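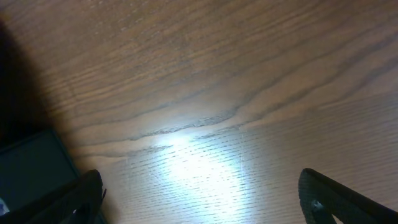

Wooden tabletop with a wavy grain.

The Dukumau Foreign Service is the diplomatic corps of Dukumau. It is run by the Department of External Relations in Dandport, the capital, and employs 1,615 people at home and abroad. Slightly more than half are career officers. The rest are locally hired staff, clerks and political appointees.

History

The service grew out of the Duggan Office, a trade bureau that handled port fees and shipping claims. After independence the bureau was given charge of passports and treaties, and its agents in foreign ports became the first consuls. Puketti, the country's largest trading partner, received the first full embassy.

Structure

The department has 8 bureaus, five of them regional. Each is headed by a director who reports to the permanent secretary, the highest post open to a career officer. Ambassadors are named by the president and confirmed by the assembly. Political appointees must offer their resignations when a new president takes office - career officers do not, although they may be recalled at any time.

Recruitment

An entrance exam is held every June. It draws up to 2,000 applicants, of whom no more than 400 go on to the oral stage. New officers serve two years on probation, usually including one consular posting. An officer who is passed over for promotion three times must retire, a rule that has been challenged in court twice and upheld both times.

See also: Politics of Dukumau; Dukumau-Puketti relations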